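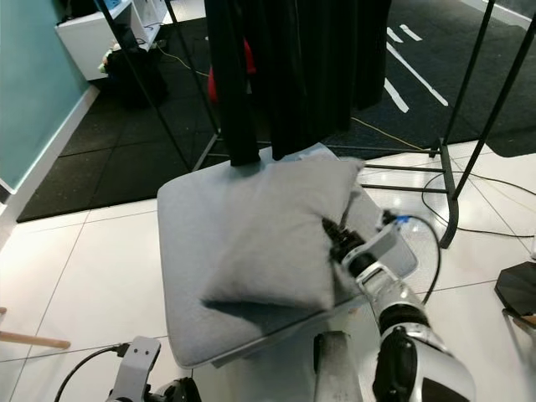 Posted by Chutima Meesuk in Workshop notes, November

Cushion task, second round of collecting. We moved it to the white tiles near the clothing rack, with the flat pad on the floor and the square cushion on top. Only the right arm touches the cushion in this task.

Instruction text for the episodes is now "straighten the cushion on the pad". Before, it was "fix the cushion", and Berrada had two different ideas of what this means in the same batch. I have renamed the old ones but not mixed them.

Collected today: 19 episodes kept, 3 thrown away. Two of the bad ones were my mistake, I stopped the recording before the arm was back at rest. In the third the gripper pinched the pad together with the cushion and everything turned. Maybe we should keep such cases with a recovery, I will ask Pitlow.

What I noticed when operating:
Pushing from the side with the gripper works better for me than grasping. The cover is fuzzy and the cushion is puffy, so the fingers sink in and I can't judge the depth from the head view.
Gray on gray is difficult. The shadow under the cushion is the best help to see where its edge is.
The hems of the black clothes hang very near. I would like to vary the rack position between episodes so the policy does not learn it as a landmark.

Start poses: please change the angle of the pad also, not only the cushion. I forgot this for the first 5.

Last episode number is 2135. Upload to Prelent started at 6 pm, it was around half finished when I left. Next person continues from 2136 and checks the wrist cable before homing.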